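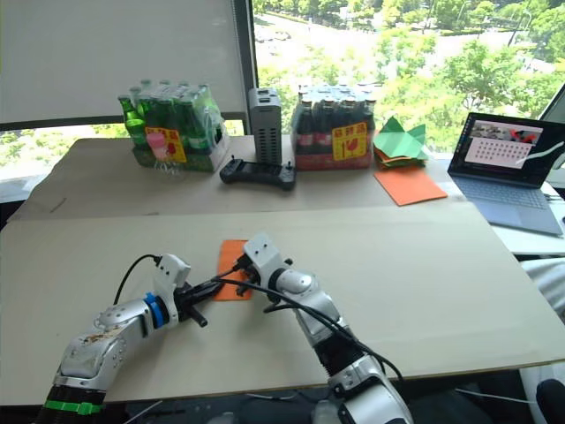

Skjelbred 486 laptop won't hold CMOS settings after battery swap

Posted by Nuria Sotomayor, September 2026

I have a Skjelbred portable with a 486 and a passive matrix screen. The original barrel battery had leaked, so in February I removed it, cleaned the board with vinegar and then alcohol, and wired in a coin cell holder. The clock keeps time while the machine is on. After a power cycle it stops with error 177 and the drive type is gone. The cell reads 3.1 V out of circuit. Is the CMOS chip dead?

trevthorpe_ed

Probably not. The original pack was rechargeable, so the board has a charging circuit. Did you fit a blocking diode? If not, remove the coin cell now. Lithium primaries must not be charged.

With a diode in place, measure at the chip's supply pin with the machine off. A silicon diode drops about 0.6 V, and that can leave you below the retention voltage. Use a Schottky type.

Also check the trace from the battery positive pad to the small resistor beside it. On my board that resistor should be 100 ohms and it was open. The leak had eaten the solder joint under the end cap. Replaced it and the settings held.

Mivorano

had same error on a Hernis desktop, new battery fixed it

Nuria Sotomayor

Diode was fitted, an ordinary silicon one. 2.4 V at the holder side of the resistor and 0 V on the other side. Will replace both parts. I have a strip of 10 Schottkys here.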